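Two arms learn kitting at Distton, one tray at a time

Distton has started teaching a pair of robot arms to pack its repair kits, and so far it's slow going. Staff drive the arms by remote control, job after job, and the recordings go into training. No code written for the individual moves. No fixtures either, just trays.

The kit is a simple one on paper: a round circuit board, a wire harness, a solenoid. All into one metal tray with a paper liner, then off to the packing bench. People on the line do it in 40 seconds without looking up. The arms take a good deal longer, and the harness is where most of the time goes.

"Boards are easy, a board stays the shape it is," said Luzius Haslinger, who runs the trial. "A harness is diferent every time you pick it up."

The control setup came from Lemine and uses two handles, one per arm, with the operator sat at a desk in the next bay watching the feeds from the wrist cameras. An earlier plan was to push the arms through the motions by hand. Dropped after a fortnight in September — the operators' own hands kept blocking the view of the parts, and sore shoulders all round.

So far 1,702 runs are logged. Of those, 200 were thrown out, mostly for hesitating over a grip or changing hands halfway through. Operators are now told to make up their mind before they move. Runs with a dropped part stay in if the operator picks it up again cleanly. The software team at Poltar wants more of those, not fewer.

Shifts on the handles are capped at 65 minutes. After that the grips get sloppy and the data shows it, Haslinger said. New starters get a morning on boards only, then solenoids, then harnesses when they ask for them. Some dont ask.

Parts are laid out afresh between runs and nothing gets lined up on purpose. Boards in one yellow tray, solenoids in another, harnesses on the far side, the kit built up in the middle.
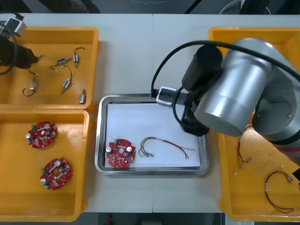
Steiner wrote in to ask why the harness isn't simply taped into a bundle before it reaches the arms, as that would save months of recording. The company's answer is that the supplier ships them loose and a taping step would need a person.

Next up is a second kit with a longer harness. Recording for that one starts once the first can be packed without anyone on the handles. No date given.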